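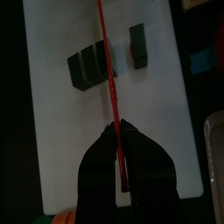
Water bill came in May. $2,665 for one quarter, two adults, no pool. Posting what I did in case anyone else in Bretdale is with Citard and has one of these.

First thing, read the meter yourself. Turn every tap off, write the number down, leave it overnight and read it again. Ours had moved, so the water was going somewhere.

Then the toilets. Food dye in the cistern, wait half an hour, don't flush. Both bowls stayed clear. That ruled out the cheap fix.
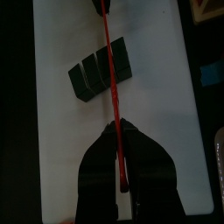 Someone in the replies asks whether the hot water system was checked, as the relief valve on theirs ran into a drain for months. Yes, we checked it. Ours drips a bit when it heats up, and the plumber said that was normal.

It was the line between the meter and the house. The old poly pipe had split at a joiner under the side path. The ground there is sandy so nothing came to the surface. The grass looked a bit greener, if anything.

The plumber was from Bumelov, out on Ojala Road. He had it dug up and fixed before lunch. Keep the invoice and make sure it says "concealed leak" and gives the location. Citard sent my form back the first time for leaving out the location.
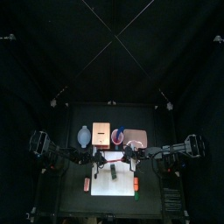
Two arms over a dark table, two thin lines crossing above.

You get 14 days after the repair to put the claim in. It's on the back of the form in small type. They also want a meter reading taken after the fix, so take a photo of the dial with the serial number showing.

Ask for the bill to be put on hold while they look at it. They won't offer. If you don't ask, the late fee goes on as usual.

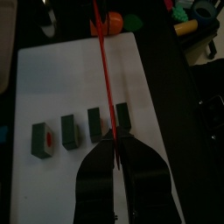
Dark blocks on a white board.

They've knocked off more than half of the excess. The rest is on a payment plan, no interest, first one due on a Wednesday. I now read the meter when I put the bins out.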